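Subject: Re: [home-bakers] Twisted rolls - shaping and colour
Date: August 23, 2021

On the list, Agarwal wrote:
> I've tried the twisted rolls from the Lustby sheet twice now and both
> times they came out flat and rather pale. The twist vanishes in the oven.
> Is it my flour (Semow strong white) or am I doing something daft?

Not daft at all, mine did exactly the same for months! I love these rolls and I'm so pleased someone else is having a go.

I'd look at the water first. The Lustby sheet is generous with it, and with 600 g of Semow I hold back a good splash until the dough has come together. A slightly stiffer dough keeps its creases beautifully. Then roll each piece into a rope, fold it in half, twist it up fairly snugly and pinch the ends hard - harder than feels polite.

For colour, brush with beaten egg 2 times, once after shaping and again just before they go in. Get the brush down into the creases as well, where you get that lovely deep orange against the paler tops. 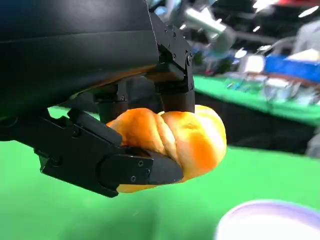

Can you shape them the night before?
Shape them in the evening, cover them well and keep them in the fridge, then let them come back to room temperature before baking.

I make 8 from a batch and they freeze very well, though they rarely get that far in our house. The Flosberg version with a spoonful of honey in the dough is gorgeous too, but it browns faster so do keep an eye on it. I'm hoping to try a cheese one in October when the oven is on all day anyway.

Do write back and tell us how the next lot goes!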